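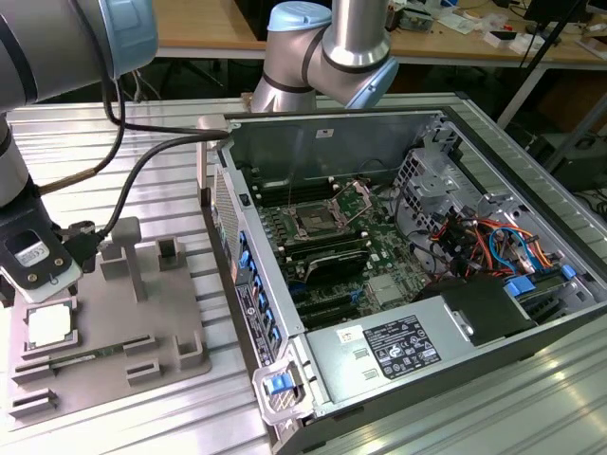 Processor and memory module in the Vuvby tray, next to the open tower.

Vuvby bench tray for computer parts, grey
Bought from: Stefanou, online
Price paid: $45 plus shipping
My rating: 4 out of 5

I repair and clean older desktop computers at home, mostly for families of my neighbourhood and for one small office. It is a side occupation and not my profession, so please read my review in this light. English is my third language and I write slowly, but I wanted to give more than one line, as the reviews I found before buying were all of the kind "good tray, fast delivery".

For years I put the parts on a folded towel. The screws went into the lid of a jar. It works until the phone rings, or until you need the same table for supper and must carry the towel to another room like a sleeping cat. Last winter I lost a heat sink clip in this manner and found it in October inside a boot. After that I decided to spend some money.

What you get

The tray is one large piece of grey plastic with raised posts and rectangular slots. In the middle there is a tall post with the form of a letter T. To the side of it there is a small square holder with slots, and there are more slotted blocks nearer to the corner and along the lower part. In the upper left is a pocket, and under this pocket a long horizontal groove. My tray is 38 cm on the long side, which I measured before ordering a box to store it.

There was no manual in the parcel. There was a sheet with a drawing, but the drawing showed the tray from above only and the names of the places were missing. I would have liked to know what each holder is intended for. After two months I have my own habits and I don't look at the sheet any more, but a beginner can be a little lost on the first evening.

How I use it

I lay the tower on its side, take off the side panel and keep the tray at the left of it. The pocket is for the processor. I put it with the metal heat spreader up and the green side down, and the pocket is large enough that I can take it again by the edges without pinching. I was worried about this before buying, as I have thick fingers and I have bent pins in the past (an old board, it was not a big loss, but I still think of it).

The groove takes a memory module. This is the part of the tray I like the most. When a module lies flat on a towel you have to slide a fingernail under it, and then you touch the contacts, and then you clean the contacts. In the groove I can hold it at both ends and lift. For the office I went through 20 computers this spring, all with the same small upgrade, and I noticed that my hands learned the movement after the third or fourth machine. Before, with the towel, every machine was like the first.

For the tower itself I have nothing to add, it is the usual type with a black and silver chassis and a green board, with the memory slots in a row at the back of the board as the case lies on my table. I mention it only for the size: tray and tower together need a real table. A desk with a monitor on it will not be enough. I now work on the dining table, with the leaf pulled out.

What I compared it with

I tried two other things before and I still have them both.

The Drondex magnetic mat is cheaper and it is better for screws. There is no discussion about that. You can write on it with a marker, and the screws stay where you wrote. But it gives nothing for the processor or for memory, and I do not like to lay these parts on a magnet, even if some people say there is no danger. I keep the mat on the other side of the table, only for screws.

The Ekstead box has 16 small compartments with one lid. It is a nice box and it closes well. For memory modules it is too short, so you put them diagonally across the divider and then the lid doesn't close, and the purpose of the box is lost. I use it at present for standoffs and small cables.

The Vuvby is the only one of the three where a part has a proper place and I can see with one look whether it is there. If the pocket is full, then the socket is empty, and I don't close the case. It sounds childish but I once closed a case with a memory module still on the towel, and had to explain to the client why I was calling him back.

What I do not like

The posts collect dust around their base. A cloth doesn't reach there and I clean with a soft brush, the kind for painting.

There is no lid. If you have a cat, or a child who is curious about shiny things, you must finish the work in one go or put the whole tray in a cupboard. I asked the seller if a cover is planned and got a polite answer that they will forward my question.

The tray is light, and on a smooth table top it moved when I pushed a part into one of the holders. I glued four felt dots underneath and now it stays better. For $45 I would expect feet of some kind.

I also can't find in the papers whether the plastic is safe against static electricity. I wear the wrist strap in any case and I had no damaged part until now, but it should be written, and I took off the star mostly for this.

Shipping from Stefanou was normal. The carton had a crushed corner, the tray inside was fine.

Who should buy it

If you open your own computer once in five years, stay with the towel and be careful. If you do several machines per month, or you teach somebody, I think the price is fair. My nephew did his first memory change with the tray beside him and he asked me fewer questions than I expected, only one time where the long piece goes, and then he saw the groove himself.

Update after some more weeks: one felt dot came off, I replaced it. All the rest is the same. If the cover comes I will write again under this review.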